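Villalba says Tarigan will play the points they have, and argue later
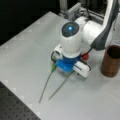
Santino Villalba has coached Tarigan for two seasons, and he says this is the first time he has spent more of a week reading league rules than watching video. The club lost three points in August after the league found that it had fielded a player whose registration had not cleared. The result against Pramik, a 2-1 win, was changed to a forfeit. Tarigan dropped from second place to fifth.

Villalba agreed to talk in the club office before afternoon training. He had a copy of the ruling on the desk and turned to it a few times while he spoke.

"The player was Yusri Nugroho, everybody knows that by now," he said. "His paperwork went in before the deadline. The fee was paid the next morning. The league says both have to be done for the registration to count. We read it a different way. That's the whole case."

Nugroho, a left back, came to Tarigan from Famell during the summer. He played the last 13 minutes against Pramik, coming on with the score already 2-1. Villalba said he would make the same substitution again with the information he had.

"I had a team sheet with his name on it and it had been accepted," he said. "The fourth official checked it. Our left back had a tight hamstring and I needed fresh legs on that side. I wasn't thinking about a fee."

The unpaid amount was $300. Asked if that made the penalty harder to take, Villalba shrugged.

"It would be the same rule if it was $100 or a million. I don't want to go around saying it's only $300, because then people say, well, why didn't you pay it? And they'd be right to ask that."

The club has changed how it handles registrations. Sekar Goh, the general manager, now has to confirm every new player in writing to the coaching staff before that player can be named in a squad. Villalba said Goh took the ruling hard and offered to step down, and that the owners turned her down.

"Sekar does the work of three people," he said. "She does the travel, the contracts, the field rental, all of it. I told her I don't want anyone else in that job. We made a mistake in how we were set up, and she was the one standing there when it happened."

Tarigan has the right to appeal. Villalba would not say if it will. The decision belongs to the owners, he said, and he has given them his opinion in private. He did say that he is worried about what a long appeal would do to the team.

"If you appeal, you have two tables in your head. There's the real one, and there's the one where you get the points back. Players start adding it up. They'll say a draw is fine this weekend if we win the appeal. I don't want to hear that in my locker room. We're fifth. We play like a team in fifth."

His captain, Muthu Arumugam, joined us for part of the conversation. Arumugam has played for the club longer than anyone else on the roster and scored the first goal in the Pramik match. League records now list the match without scorers, so the goal no longer counts toward his season total.

"I scored it, so I know I scored it," Arumugam said. "My son has the ball at home. They can take it off the website."

He said the younger players were angrier than he was, and that there had been a long meeting the night the ruling came out. Nugroho spoke at the meeting and apologized, and Arumugam told him to sit down.

"What's he apologizing for? He got told to warm up, he warmed up. He played well, too. He cleared one off the line near the end. I said to him, you've got nothing to say sorry for, just be ready for the next one."

Nugroho's registration has since gone through, and he is free to play. He has started both matches after the ruling, a 1-0 win over Famell and a scoreless draw at Dudell. Villalba said he thought about leaving him out at Famell, where he expected the crowd to be rough on him, and decided against it.

"I asked him, and he wanted to play. They booed him for 10 minutes and then they got bored. He had a good game. At Dudell he was better again. He's learning when to go forward and when to stay home, and that takes time with a new group."

The Dudell match bothered Villalba more than he let on at the time. Tarigan had most of the ball and did very little with it. He has been working this week on getting midfielders into the penalty area earlier, and he said fans should expect at least one change in the lineup.

"We were slow. It was six, seven passes to get somewhere we could have gotten in two. Muthu was up there by himself waving his arms. I've shown them the clips, and they didn't enjoy it."

Khairul Raju is the most likely player to come in. The midfielder missed the start of the season with a broken bone in his foot and has been in full training since the middle of the month. Villalba said Raju can play an hour, maybe a little longer.

"Khairul wants 90. He tells me every morning. The medical staff says 60, so it'll be 60. He gives us somebody who runs past the striker, and we haven't had that."

As for Pramik, the club that gained the three points, Villalba said he had no complaint. Pramik's coach called him after the ruling, and the two spoke for a while. Pramik did not file the protest. The league found the problem during its own review of match reports.

"People online are saying they went looking for it. They didn't. I'd like that to stop," he said. "They come here in the second half of the season and I want them treated properly."

He would not set a target for the rest of the year. Before August he had said in public that Tarigan should finish in the top two. Asked if that still stands, he looked at the ruling again and put it in a drawer.

"Ask me after the next four games," he said. "We've got training at three."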